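Reports > Shared Kitchen Fund > Spring update

Dear Naomi Rashidi,

It is a pleasure to write to you again, and I hope you will forgive me if this runs a bit longer than the form asks for, as there has been a good deal going on at Onham since the last report. The kitchen is in daily use now! Back in the winter we were still making coffee on a folding table in the hallway, and I can't say I miss it.

Of the $4000 you granted us, $2000 went to the counter and the double sink, and I am happy to say the plumber's bill came in under what we had set aside. Ivone Godoy kept the receipts and has put copies in the envelope with this letter. We still have $300 in hand, which we would like to spend on a second shelf for the dishes — more about that below.

The washing up was the part that worried us most when we wrote the proposal. We had meant to stand the dish rack on the counter, but Valdir Trindade suggested setting it down inside the smaller basin, and that has left us a nice long stretch of counter for plating and chopping. The big basin does the washing and the rack takes the plates as they come.
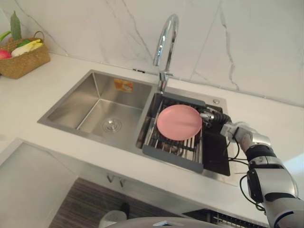
A pink plate at the dish rack in the right-hand basin, with the new backsplash behind.

We served 146 meals in March, mostly the Thursday-style soup and bread lunches you tasted on your visit, plus two birthday suppers that got rather bigger than planned. Érica Meireles has drawn up a simple washing-up rota and taped it inside the cupboard door, and people do look at it (most of the time).

A few things are still open. The cupboard under the sink needs a better latch, and the drawer for the serving spoons sticks when the weather is damp. Fikri Tjoa has offered to see to both before the next quarter. As for the shelf, we would be grateful to know whether the remaining money may be used for it, or whether you would like it returned.

Do come by for lunch whenever you are nearby — we eat at 12:30.

With warm thanks from all of us at the Onham kitchen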